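Company | About Us | People and Automation

About Utum

Utum prepares returned household goods and toys for resale. Retailers send us mixed cartons from their returns desks, and we open them, sort the contents, inspect each item, and either repack it, send it for cleaning, or release it for recycling. Our building is on the north side of Kostville. It has one receiving dock, one shipping dock, and a sorting hall between them. We employ 36 people on the floor, plus a small engineering and office group.

This page covers what the company does, how automation is used in the hall, and what has changed in the jobs of the people who work there. It is written for customers, applicants, and suppliers who ask us these things regularly. Prices and service terms are handled separately by the accounts office.

What comes through the door

A return carton has no fixed contents. One carton may hold a stuffed animal, a pan, a packet of kitchen sponges, and a phone case. The next may hold six identical mixing bowls. The paperwork that comes with it is often incomplete, so the contents have to be identified by looking at them and handling them.

Until recently all of this was done by hand at long benches. A sorter opened the carton, picked up each item, scanned or looked up the product, judged its condition, and placed it in a tote for the next station. The motion was the same through the whole shift: reach, lift, turn, place. The judgment was different every time. When we began to plan for automation, we separated those two parts of the job and costed them separately. The reaching and lifting accounted for most of the time and for nearly all of the strain complaints. The judgment accounted for most of the value to the customer.

The sorting line

The hall now runs three lines. Two are conveyor lines with fixed scanners and tilt trays, bought from an outside supplier and used for boxed goods that still carry a readable code. The third is the mixed goods line, where loose items are handled. Robot arms are used on the third line only.

The engineering group is led by Danai Makris, who joined Utum as a maintenance technician and moved into controls work when the first conveyor line was installed. Her group looks after the arms, the grippers, the camera mounts, and the software that connects them. The project name for the mixed goods work is Flevusier. Applicants will see the name on job postings and on the hall signage.

Flevusier is split between the hall and a development bench. Nothing goes to the hall until it has been run on the bench with ordinary goods of the kind we receive. The bench is stocked from unsalable returns, and the selection is deliberately inconvenient. Soft items deform when they are gripped. Polished metal reflects light into the camera. A dark bowl gives very little contrast inside. Wire handles stick out past the body of the pan and change the space that the fingers have to clear. Items are also placed close together or one inside another, which is how they arrive in cartons. 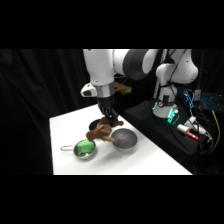

Development bench, Flevusier project: a plush toy held over cookware, with a green sponge in the saucepan at left.

Grippers with jointed fingers are used on the bench because a single suction cup does not hold fabric or open wire well. They are slower than suction and need more maintenance. The finger joints are inspected at each shift change and the gripper is swapped as a unit when play in a joint exceeds the limit on the maintenance sheet. Repair is done off the line so that the station can keep running.

Software releases to the hall are made as numbered sets. Each set lists the item classes it is cleared to handle. If a class is not on the list, the arm does not attempt it, and the item goes forward to a person. The current list is posted at the line and is also printed in the shift binder. At present, glass, blades, aerosols, and anything leaking are excluded, and there is no plan to add them.

What changed for the people on the line

The sorter job no longer exists under that name on the mixed goods line. It has been replaced by two roles.

Line operators work at the stations next to the arms. They load opened cartons, clear items that the arm has declined, and correct wrong placements. They can pause a station at any time without asking a lead, and a pause is not counted against the operator. An operator works with 2 stations at most. We tried 3 during the first months and withdrew it, as the walking distance increased and declined items built up faster than one person could clear them.

Condition inspectors work downstream. They receive items that have already been separated and face them one at a time under good light. They decide whether an item is resold, cleaned, or released. This is the part of the old job that took training, and it is now done seated or standing, as the inspector prefers, and without lifting full totes. Tote transfer at the inspection stations is by roller table.

Pay for both roles was set at or above the old sorter rate. Existing sorters were offered their choice of role before any outside posting was made. Most of the longer-serving staff chose inspection. Two transferred to engineering and now maintain grippers.

Orestis Lambrakis manages the hall and handles scheduling for both roles. He worked the benches himself for several years before the change. His account of the first period on the mixed goods line is kept in the onboarding packet, and part of it is reproduced here by agreement:

"The lifting went away quickly. The interruptions did not. In the old layout you set your own pace. With the arms, you were called over whenever one of them stopped, and in the early weeks they stopped often. People went home less sore and more irritated. We changed the alert so that declined items collect in a tray and the operator clears the tray on a round. That made more difference to the job than any speed setting."

The tray arrangement is now standard. An arm that declines an item moves on to the next one and does not call the operator until the tray is full or the carton is finished. Faults that need immediate attention use a separate light and tone.

Not every effect has been favorable. Inspection work is concentrated and can be tiring on the eyes, so inspectors rotate off the station on a fixed schedule. The hall is louder at the conveyor end than it used to be, and hearing protection is required there. There is also less casual conversation than there was at the benches, where people stood side by side. A shared break time was restored after staff asked for it - both roles now stop together.

How we measure it

The hall reports three figures for the mixed goods line: items handled per shift, items declined, and placements corrected by an operator. The best full shift so far on the mixed goods line was 824 items handled. We do not publish a target based on that number, and station speeds are not adjusted to reach it. Placement corrections are reviewed weekly by engineering together with an operator from each shift.

Figures are collected per station. They are not collected per person. This was a condition set by the floor staff when the line was planned, and it is written into the operating procedure.

Training

New operators spend their first days at a manual bench. Anyone who is going to correct the line needs to know how goods feel and fail in the hand: a toy with a split seam, a pan with a loose handle, a bowl with a dent on the base. After that they move to a station alongside an experienced operator, and then to a station of their own. Inspectors follow the same first stage and then work from graded sets of sample items until their decisions agree with those of a senior inspector.

Operators and inspectors may apply for the controls course, which is held on site and begins each June. It covers safe access, gripper replacement, reading fault codes, and basic camera cleaning and alignment. Course hours are paid. No previous technical background is needed. Applicants who finish the course are considered first for openings in engineering.

Working with us

Customers who want to send mixed returns should begin with a trial batch. We sort the batch, report on condition and item classes, and state which part of it would be handled by the arms and which part by hand. Cartons do not need to be presorted. Please remove batteries that are visibly damaged and mark any carton known to contain broken glass.

Cleaning of soft goods is carried out by Santoso, our partner in the neighboring building, and items pass between the two sites in closed cages. Resale packaging is done in our own hall.

Visits to the hall are possible by arrangement. Closed shoes are required. Visitors stay behind the marked walkway on the mixed goods line, and the development bench is visited only with a member of the engineering group - allow extra time if you would like to see it.

Page reviewed January 31, 2025

Related pages
Item classes currently accepted on the mixed goods line
Roles in the sorting hall: operator and inspector
Preparing a trial batch
Controls course: entry and schedule
Visiting the Kostville site

© Utum, Kostville | Contact the accounts office | Careers | Back to top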